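My colleague Canan Çetinkaya wants 3,000 examples of bowl stacking before Varela learns anything. We have 291.

I keep asking what number 292 teaches it that 46 didn't. The answer so far is "variety". They're bowls. On a table.

My bet: move the table to another room and the lot is worth very little. Happy to be wrong, but I'd want to see a test first, and "the loss went down" isn't one.

Also, who checks the bad ones? Two of us, when we remember.

Bowls, as promised:
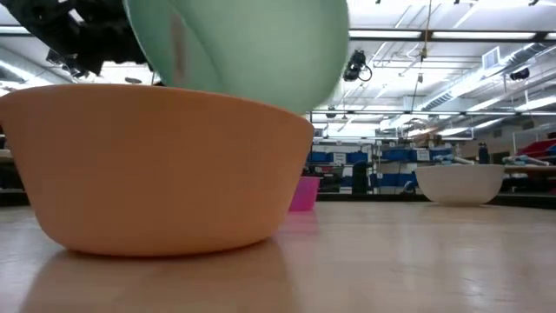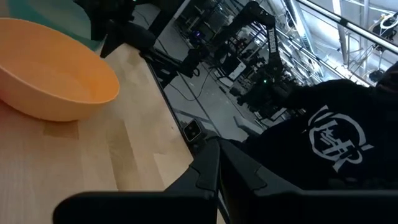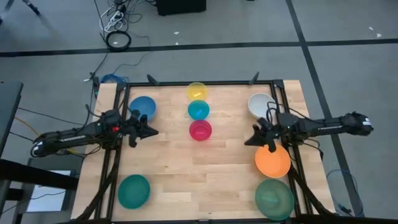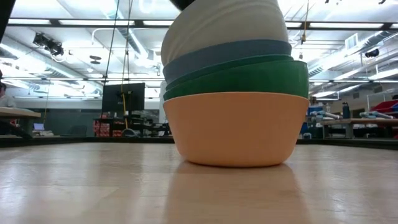 Last one: five bowls, stacked, a bit wonky on top.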